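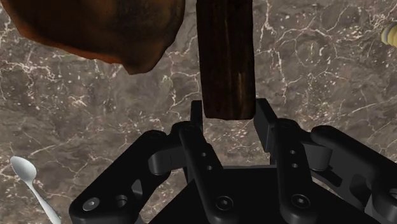
Marble countertop with dark wooden block; rounded brown item at upper left.

STANORA CINEMA, SCREEN 2
Pre-season projection and auditorium check, January 2025
Inspector: Clodagh Flanagan
Seats: 547

1. Projector lamp hours
Reading 2225. Pass. Replace before the October festival.

2. Booth exhaust fan
Pass. Slight bearing noise at startup. Monitor.

3. Port glass
Fail. Smear on the auditorium side, visible in dark scenes. Clean and recheck.

4. Screen masking
Pass with comment. Left panel stops short in scope ratio. Limit switch to be adjusted by K. Oláh.

5. Surround speakers
Fail. No output from right rear. Cable tested good, amplifier channel suspect.

6. Aisle and step lights
Pass with comment. Three lamps out in row H, replaced during visit.

7. Exit doors and signs
Pass. Both doors open fully and latch. Battery test held for the full period.

8. Fire extinguisher, booth
Pass. Tag in date, pin and seal intact.

9. Seating
Pass with comment. Loose armrest at F12. Tape off until fixed.

Result: open items 3 and 5. No public screenings in Screen 2 until item 5 is closed. Copy to Skullanport office.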